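How do I get white rings off a dark marble-look tabletop?
Posted in Cleaning & Stains – May 3, 2020

Dotasus
Hi all, hoping somebody has run into this. I've got a dark brown tabletop with a marble look to it, bought secondhand in March, and it's picked up a few cloudy white rings. I'm pretty sure they're from mugs. I've tried dish soap and warm water (nothing), then a little glass cleaner (also nothing, and now there's a dull streak next to one of them). The seller had no clue whether it was real stone or some kind of coated board. I paid 230 dollars for the whole table, so I'm not calling in a pro for this, but I'd like to keep it looking nice. Is there a home fix that won't wreck it? And how do I tell what it's made of?

Trostik
Vinegar. Works on everything in my kitchen. Just wipe it on, let it sit and rinse.

Harden
Please don't do the vinegar until you know what you have! If that's real marble, the acid will etch it and you'll have a bigger dull patch than you started with. I did exactly that to a bathroom shelf years ago and I still look at it every morning.

So, first find out what it is. Look underneath. Real stone usually looks like stone on the bottom too, and it feels cold when you put your palm on it. A coated board will often show a seam along the edge or a plain, different-looking underside. Also check whether the veins carry on over the edge in a natural way – on a printed pattern they sometimes just stop.

If it's a coated board, the rings may be old wax or polish that somebody put on before you. Mix a small squirt of dish soap with warm water, go over it with a soft cloth, then dry it right away with another one. If the ring's still there, make a paste of baking soda and water, dab it on and rub very lightly with your fingertips. Try a hidden spot first.

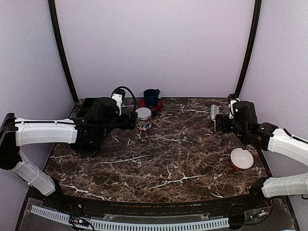 Dark tops are a pain because every smear shows, so look at it from a low angle with a lamp on the other side before you decide you're done. I've scrubbed away at "stains" that were only leftover cleaner. Give the paste 6 minutes at most and wipe it off with a damp cloth.

If it's stone and the ring feels rough, that's etching and soap won't touch it. You'd need a marble polishing powder, and I'd follow whatever the package says.

Oh, and skip the glass cleaner from now on. That could be where your dull streak came from.

Alhassan
Agree with Harden. Mine was a coated top and the rings were just old polish, came off with soap and a microfiber cloth after 30 minutes of going in circles – boring but it worked. Get coasters!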